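Storage & Shelving > Small parts, bins and boxes

Yellow shelf: what goes up top, what goes in the bin?

nelleyshelf
Friday, 7:40 pm
OK shelf people, I need opinions. I finally got the tall yellow unit up (I've been calling it the Penner because that's what the guy I bought it from called it, no clue if that's right) and now I'm stuck on what lives where. So far I've got the black cubes and the little gray cylinders up on the top surface, a flat cardboard box in the compartment underneath, and a light gray bin on the carpet next to it for everything that's still in its packaging. I kind of love it? My brother-in-law says it's a mess waiting to happen. Tell me he's wrong!

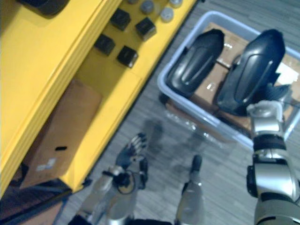 Cubes up top, packaged stuff in the gray bin

I paid 67 bucks for the shelf, by the way, and hauled it home in April. Still pretty pleased with myself.

broline_fan
Friday, 8:05 pm
He's wrong about the bin, I'd say. I've kept a bin on the floor by my shelves for years and it's the only reason my shelves stay clear. But I'd get those cubes away from the front. One bump and you're crawling around on the carpet looking for them.

rsolheim
Friday, 8:22 pm
Disagree with broline_fan on the bin. A floor bin fills up and then it stays full. I had one by the back door and by the end of winter it was basically furniture. Unpack the stuff, flatten the cardboard, get it out of the house. If something really has to stay in its box, put the box on the shelf, you've got a whole compartment with one flat box lying in it at an angle. That's prime real estate!
- Roald Solheim

nelleyshelf
Friday, 8:31 pm
Ha, OK, fair about the compartment. But some of the things in the bin are going back to the store and I'm not opening them until I've made up my mind. And the cubes look good near the front (I know, I know).

broline_fan
Friday, 8:44 pm
Looking good is not a storage system lol. Get a strip of that grippy drawer liner. I used Drallum, it was 2 dollars a roll at the discount place and I cut it with kitchen scissors. Nothing has slid since.

gforsberg
Friday, 9:10 pm
I'm with Roald on the cardboard and with broline on the liner, so I guess I'm no use to anybody. What I'd really like to talk about is the yellow. I had a cabinet in a yellow like that and black things on it look fantastic, you can find them from across the room. I wouldn't put anything pale on it, though. Mine was in a sunny room and the light stuff just washed out.
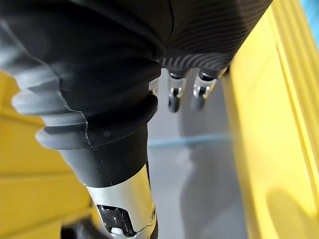
Posted by Gunnel Forsberg (gforsberg)

Black and silver against yellow, that's the combination I mean. Keep the dark stuff where you can see it and let the brown boxes go down below. I've rearranged my own shelves probably 100 times and I always come back to that.

rsolheim
Friday, 9:26 pm
Color is the last thing I'd worry about, Gunnel. Weight first. Heavy on the bottom, light on top, and then paint it whatever you want.

gforsberg
Friday, 9:33 pm
You say that because your garage is beige.

nelleyshelf
Friday, 9:50 pm
You two! OK, here's where I've landed. Drawer liner goes down this weekend, cubes scoot back a little (a LITTLE), and the bin stays until the returns are done. Roald, if it's still full next month you can yell at me.

rsolheim
Friday, 9:58 pm
Setting a reminder.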